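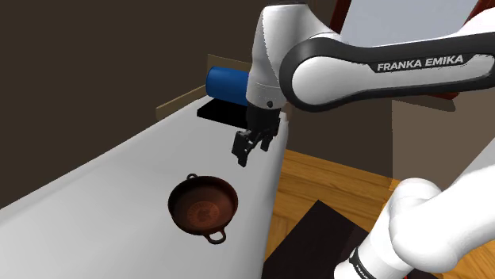 4.2 Changes in task allocation at the Totdale kitchen

The Totdale kitchen opened in 1958 and supplies hot meals to two schools and a residential home. Before the trial, one employee per shift was assigned full time to moving pans between the counter, the stove and the wash area. Under the Tanance program, part of this work was assigned to a single fixed arm, planned and rehearsed in simulation before each change of layout. Figure 3 shows the simulated workspace, with the gripper open above the counter and an empty two-handled pan below it.

We followed 18 employees over the trial period. Shift logs were coded with the Policarpio scheme, which separates handling, waiting, supervision and repair. Interviews were held at the start of the trial and again in November.

Handling time fell on every shift that used the arm, but the hours did not leave the kitchen. Most of them moved to supervision, a category that had hardly appeared in the earlier logs. Employees reported standing near the counter while the arm worked, ready to stop it, and described this as more tiring than carrying pans. Waiting also rose in the hour before lunch service, when cooks held back a pan until the arm had cleared the counter.

A second change concerned where things were put. Cooks had previously set pans down wherever there was room. The planner, built on the Silex motion library, accepted only a limited range of starting positions, and staff began to correct one another's placement. In the logs, 96 stops were coded as placement errors. The kitchen manager treated these as operator mistakes; the cooks treated them as faults of the system. The coding scheme does not settle the question, and we report the stops without assigning cause.

Pay grades were not revised during the trial. Supervision of the arm was added to existing job descriptions as an incidental duty — a point raised in almost all of the second interviews. Section 4.3 compares these results with the logs from the wash area, where no arm was installed.

Figure 3. Simulated counter workspace with robot arm, open gripper and pan.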